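Study Materials > Stores and Supply > Unit 5 > Grouping Mixed Goods

Print this page | E-mail this page

Unit 5. Grouping Mixed Goods in Small Stores
Handout for the Thursday class. Notes by Pao-chu Au, revised by Darnell Ostrowski.

5.1 Scope

This unit covers stores holding up to roughly 800 lines, worked by one or two people, with no fixed racking plan. Bulk stores and cold stores are dealt with in Unit 7. A line is any item with its own entry in the stock list. Two sizes of the same bowl are two lines. The same bowl bought from two suppliers is one line, unless the supplier must be traced.

5.2 Bases for grouping

A group is a set of lines kept together and looked for together. Four bases are in common use.

By kind. Lines are placed with others of the same nature: cups with cups, tins with tins. Easy to teach and easy to check. It breaks down where an item has two natures, such as a storage jar sold full.

By use. Lines are placed with others needed for the same job. Walking is reduced if jobs are steady. If jobs change often, the groups have to be rebuilt.

By rate of movement. The fastest lines are kept nearest the issue point, whatever they are. Record keeping must be sound, as the position of an item says nothing about what the item is.

By constraint. Lines are kept apart because a rule requires it: food from cleaning goods, glass from heavy metal. Constraint always takes priority over the other three.

Most small stores use constraint first, kind second, and rate of movement inside each kind. The order in which the bases are applied should be written down and displayed. Two stores may use the same bases in a different order and finish with layouts that have little in common.

5.3 Worked case: Drodcombe

The Drodcombe store had 18 bays and 13 groups. In September it recorded 3910 issues. Man-lok Chang's survey found that the groups had been set by kind, but that returns were put back by rate of movement, into whichever bay was closest to the door. The stock list was correct as to quantity and wrong as to place.

The remedy had two stages. First, returns were held on a separate shelf and put away once a day, at 4 pm, by the person who kept the list. Second, the two busiest groups were split, so that each bay held one group or part of one group and no bay held two. The five extra bays were used for the splits and for overflow. No new shelving was bought.

Students should note that the number of groups was never the fault. The fault was that two bases were in use at the same time without a stated order.

5.4 Borderline items

An item is borderline if two trained people, working apart, would put it in different groups. Three methods are accepted:

(a) Place by contents. A full container goes with what it contains.
(b) Place by container. A full container goes with other containers of its kind.
(c) Place by next use. The item goes where the next job will look for it.

A store should adopt one method and enter it at the head of the stock list. Chin-lung Hsu's notes on the Prodelbridge store favour (a) for all sealed goods and (c) for opened goods. The split works as long as opened goods are marked on the day of opening.

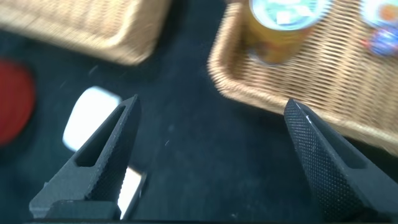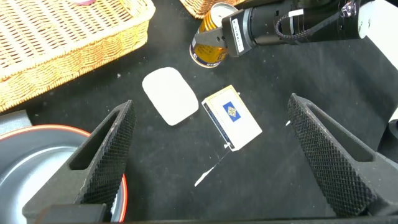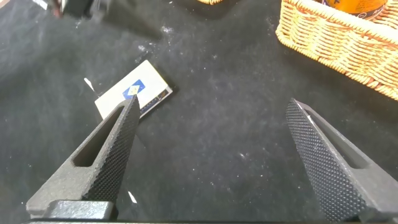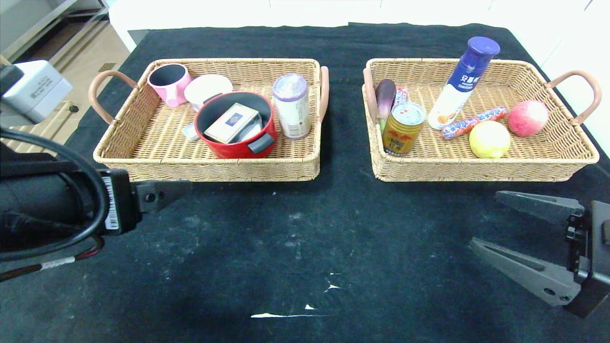
Open-topped holders are suited to the second level of sorting, after constraint has been applied and before goods are given a bay. They can be checked from above and carried by one person, but they hide whatever lies at the bottom and they invite nesting. Nesting is the placing of one item inside another to save room. In the last picture the left-hand basket holds kitchenware, with a small box standing inside the red cooking pot, while the right-hand basket holds food. A picker sent for the pot would have to remove the box first, and a picker sent for the box would need to know to look in the pot. The canister with the purple lid, in the same basket as the pot, should be tested against methods (a) and (b) before it is given a place. Nested items must be listed separately, each with the same holder number, and the inner item marked "N".

5.5 Exercise for next class

Take one cupboard or shelf at home. List every line, state the basis of grouping you believe is in use, and mark any borderline item. Then apply method (a) and method (b) in turn and record which items move. Yung-ching Tseng will collect the sheets at the start of class.

Reading: Unit 4 handout, sections on holder numbers and stock list headings. The Jiswood layout sheet will be needed again for Unit 6.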